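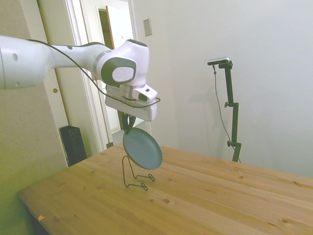
Danai Vlachopoulos
2019-08-17

OK, plate people, I need to talk about wire stands. I have fallen completely down this hole and I'm taking you with me. Thread!

Background: my aunt left me a stack of dinner plates that lived in a cupboard in Lultport for 30 years with newspaper between them. Beautiful things, and nobody had looked at them since I was in school. I decided in March that every one of them was getting out of the dark.

First lesson, and I learned it with a saucer (RIP): a stand has two jobs. The back holds the plate up and the little curled feet at the front stop it from sliding. If the feet are too shallow for your rim, walk away. I don't care how cute the stand is.

The bent wire kind is my favorite by a mile. Black wire, two loops for the back, two little feet, done! It pretty much disappears once there's a plate on it. I've tried carved wood ones and clear plastic ones and I keep coming back to the wire.

And black under a blue-gray plate? So good. I was sure I'd want white or brass with that color. Nope. The darker rim and the black wire just get along.

Also very happy with pale pine underneath. Knots and all! I used to put a runner down under everything and now I've stopped. A plain round plate likes a bit of wood grain near it.

How to set one down without the heart attack: hold it by the top of the rim, lower it straight, let the bottom edge find the feet, THEN lean it back onto the loops. Don't lean first. Leaning first is how the saucer went.

Keep your other hand flat behind the plate the first few times. You'll feel silly. Do it anyway.

Sizing, since three of you already asked: I go for a back that reaches at least halfway up the plate. Lower than that and a big dinner plate gets tippy, especially on a table people bump into. (My table gets bumped into. Constantly.)

If your stand is a touch too wide open, you can squeeze the wire in a little by hand. Slowly, both sides the same. Put it on the table and check that it doesn't rock before any plate goes near it.

Vangelis Stergiou told me to put a tiny dot of clear rubber on each foot, the kind you stick inside cabinet doors. Genius!! No more scrapey noise, no scratches on the glaze. I did all of mine in one evening with the radio on.

Mine came from Karamanlidis, the housewares shop behind the post office. They keep them in a bin by the register and you can dig through for the straight ones. Bring a plate with you if you can, they're very nice about it.

I did look at the Livard ones too, lovely finish, but the feet were too short for my thick rims. Might be perfect for thinner plates! If anybody has them, please show me.

Next up is the big oval platter, and I have no idea how that's going to stand up. Longer feet? Two stands side by side? Send me your oval setups, I want to see every single one.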